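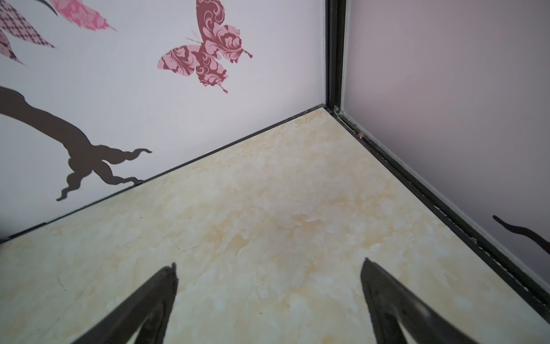 Undau Robotics Lab – Young Readers' Pages

How does a robot learn to pick things up?

The two black fingers belong to a robot. They are called a gripper, and they work a bit like your thumb and first finger. They can open wide or pinch together. The small camera that took the picture rides at the robot's wrist, so you are looking at the robot's work space from the robot's side.

You learned to pick things up when you were a baby. You grabbed at blocks and spoons and missed a lot. Nobody gave you a list of rules. A robot can learn from tries too, but first it needs examples to learn from. Collecting those examples is a job that people do.

What is an example?

For us, one example is one short recording of the arm doing a task from start to finish. A person moves the arm using a set of hand controls. The computer saves two kinds of information while this happens. One is what the camera sees. The other is how the arm and the fingers are moving at each moment.

Later, a computer program goes through the recordings and looks for patterns. What did the camera see just before the fingers closed? How far did the arm move when the block was on the left? The program uses those patterns to make its own guess about what to do next. We call this a learning system.

How many examples does it need?

More than you might think! For one simple task, such as picking up a block and putting it in a cup, we record 80 examples. We use 40 of them with the block close to the arm and 40 with it farther away. Then we record 20 extra ones that the program never gets to study. We keep those to check its guesses, the way a teacher might save some math problems for the test.

Why not do it the same way every time?

If the block always started in one spot, the program might learn only that spot. Move the block a little and the fingers would close on air. So the person at the controls changes things between recordings. The block gets turned. It gets moved into a corner, or swapped for a block of another color.

The background matters too. Look at the walls in the picture. One has a pink and maroon butterfly on it, and there are leaves and dark curly branches. The floor has a pattern like marble. A robot that has only seen plain white walls can get mixed up in a room with patterns. It has to learn which parts of the view matter for the job – a butterfly on the wall is not something to pick up.

Who does the recording?

Soudabeh Nouri runs the controls on most days. She records for 20 minutes and then takes a break, as tired hands make jerky movements and the program would copy those. Houshang Shahbazi watches the recordings afterward and takes out the bad ones, such as a recording where the camera stopped partway through.

Try it at home

You need a partner, a cup and six small toys. Close your eyes and let your partner tell you how to move your hand to pick up one toy and drop it in the cup. Then switch. Which words worked best? Did "left a little" mean the same thing to both of you?

Words to know

Gripper: the part of a robot that holds things.
Recording: saved pictures and movements from one try.
Pattern: something that happens in a similar way again and again.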